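Visit report: Vuststead manipulation software lab, Loridgate
Filed by Kartini Pangaribuan, April

Purpose of visit
Fostley is comparing planners for surface work: wiping, scrubbing, rinsing. Khairul Tarigan and I spent a day at Vuststead to look at their stack, called Bahrami. Kedir Tekleab leads perception there and Lutz Schmieder leads control. Both stayed with us until late afternoon.

Control
The arm loop runs position control in free space and switches to a force-limited mode on contact. Schmieder showed the switching logic on recorded logs. The contact threshold is set per surface class, and glazed ceramic has its own entry. Chatter at the transition was a problem in the previous release. The current one holds the mode for 40 ms before it may switch back, and the traces we saw were clean.

Planning
A wipe is planned as a set of strokes over a height map of the surface. Strokes are ordered so that dirt moves toward a declared sink point - for a basin, the drain. Tarigan asked what happens when the sink point is declared wrong. The planner accepts it and produces a bad plan. There is no sanity check yet, and we should ask for one.

Tooling
Logs replay in a browser viewer with a shared time axis. Kátia Cavalcanti maintains it. Force, joint state, stain mask and camera image can be scrubbed together. The regression set has 161 basin recordings, 128 of them labeled by hand. A full replay takes 60 minutes on one workstation. Export is to a plain table, one row per control tick, so our own scripts should read it with small changes.

Perception
Stain segmentation was the weakest part of what we saw, and also the part they were most open about. Glare is the main source of false negatives. Chrome is masked out before segmentation, so dirt touching the drain collar gets dropped with it. Thin gray runs are a separate class from dark spots, with a lower confidence limit. In the vanity sink view, both classes lie close to the chrome stopper, with bright reflections along the rim and front lip, and a blue cloth rests on the left rim.
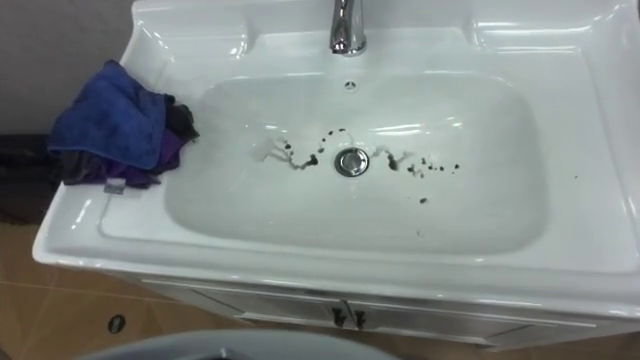 Follow-up items
Request the contact threshold table and the switching logs.
Ask Tekleab for mask results with the chrome step disabled.
Tarigan to test the table export against our scripts.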